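Harness cell at Daltby back in use after gripper overhaul

The robot cell that picks wiring harnesses at Goler's Daltby works went back into service on Monday, following a two-day stop to refit its gripper and reset the picking position over the tray.

The cell takes short twisted harnesses one at a time from a shallow orange tray and passes them to a test fixture on the other side of the guard. It had been missing picks since the start of March. On the worst shift it dropped or failed to lift 27 harnesses out of 800, and operators were having to open the guard and clear the tray by hand.

Florin Dumitrescu, the maintenance technician in charge of the cell, traced most of the trouble to the finger mounts. The screws on one side had worked loose and the two fingers no longer closed on the same line. A thin cable loop could slip out between the tips as the arm lifted.

"You could hardly see it with the gripper open," he said. "It only showed when we closed it on a feeler gauge. One tip touched before the other."

Both fingers were taken off, cleaned and put back on new mounts supplied by Gamage. The wrist camera was then calibrated again, as its bracket shares two of the same bolts.

The picking position was taught afresh with a single harness in the tray. The fingers are brought down open, on either side of the looped end of the blue-and-white wires, well away from the connectors at the other end.
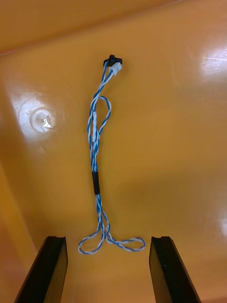 Glare from the tray

A second fault had less to do with the gripper. The tray is glossy, and light from overhead shows up on it as bright patches, which the vision software sometimes took for part of a pale connector. When that happened the arm went to the wrong place and stopped with a search error.

Dumitrescu has turned the exposure down and masked the round recess in the tray floor, so the software now ignores anything it finds there. A matt tray is on order from Drurow but has no delivery date. Until it comes, the lamp above the cell is to stay at its lower setting, and the change has been written on the card by the control panel.

Checks from now on

The finger screws have been added to the weekly check sheet, with a paint mark across each head to show whether it has moved. Tip alignment will be checked with the gauge after every 1,000 picks, at the next planned stop. The old mounts are being kept in the maintenance store for the time being.

Operators on both shifts have been asked to log any missed pick with the time and the position of the harness in the tray, including those where the second attempt succeeds. Log sheets should be left in the rack beside the cell door.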